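2 min read

We use cookies to improve your experience on this archive. Accept / Manage settings

To: Teleoperation list
Re: Demonstration quotas for February

On Tuesday, the Drustbridge group wrote:
> Our operators ask whether a demonstration in which the gripper
> closes twice on the object should be kept or discarded. We
> have 49 of these and would prefer not to repeat them.

Dear colleagues,

Thank you for the question. Demonstrations with a second grasp should be kept, provided that the operator corrected the grasp without releasing the controls. Please mark them "regrasp" in the session log.

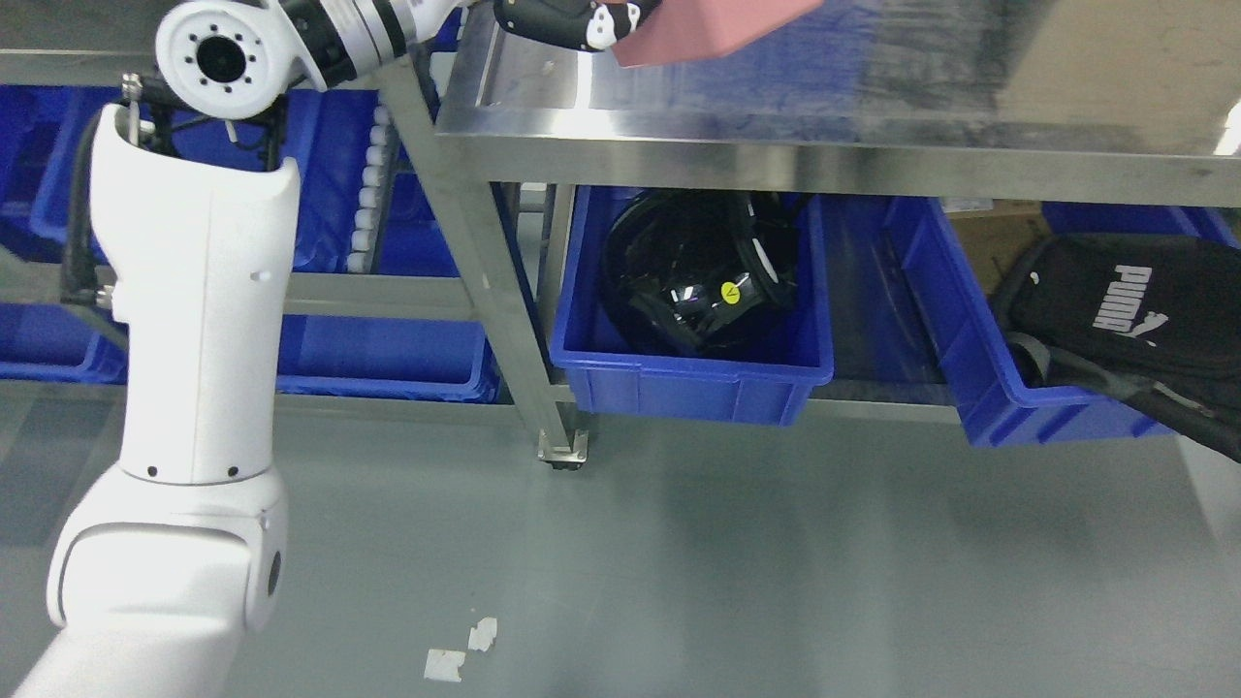

Flat items remain the most difficult category for remote operators. We ask that the gripper be brought down slowly and that the item be lifted only a short distance before it is moved across the table — high lifts have accounted for most rejected sessions at Gretthorpe.

The shared set now holds 1,085 accepted demonstrations. Each site is asked to submit 16 more before the list is closed. New operators should complete two supervised sessions first.

Sincerely,
Lindsay Sutcliffe
Demonstration Standards, Jinent

Comments (2)

tele_ops_k: Does "regrasp" also apply to hand-guided sessions?

Kırmızıgül lab: We have been using the same label for both.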